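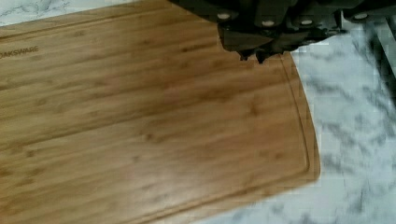
Supper Club Meeting Notes, February 2025

Hi all, I said I'd type these up the same night and then I didn't, so forgive me if I've mixed up who said what. If I got you wrong, write to me and I'll fix it before the next one.

We started late (my fault, I couldn't find parking on the Sukgate side) and went straight to the January minutes. Those were approved with one change: the potluck was at Plallero, and I had written Flesari. Sorry, Plallero people!

Money first. We have $176 left after paying for the hall. Shafiq Biswas wants to keep all of it for the spring dinner, and I wanted to spend a little on new serving spoons, and we went back and forth on that for way too long. We voted and the spoons lost. I'm over it, mostly.

Spring dinner. It'll be at Flesari again and they can seat 35 of us, so please don't bring your whole family without telling me first. The doors open at 6. We talked about moving it to a bigger room, but the kitchen there only has one oven and we all remember the lasagna business. Flesari stays.

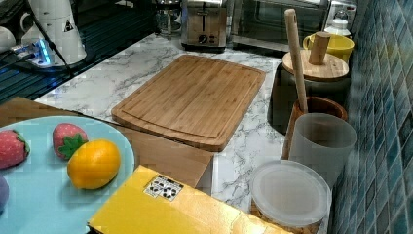 Menu. Shafiq is doing the big rice dish, and I promised two trays of the eggplant thing. We still need salads, bread and somebody brave enough to take on dessert for that many people. There was a long side talk about whether store-bought cake is cheating. I say no, a couple of you say yes, and we left it open. Bread might come from Altıntaş if they'll give us the same price as last year, and I'm calling them to ask.

Nuts came up again. Last time the labels fell off half the dishes and it was a mess, so this time everybody writes their ingredients on a card and tapes it down. Tape it, please, don't just lean it on the bowl!

Dues. They stay at $8 a person. Shafiq asked if new members could skip the first month and we all liked that, so it's in.

Things to do:
Call Altıntaş about bread (me)
Confirm the room with Flesari (Shafiq)
Buy cards and tape (me again)
Sign up for salads and dessert (the rest of you, on the sheet by the coat rack)

Next meeting is at my place, same time as always. Park on the street, because the neighbors have been grumpy about the driveway.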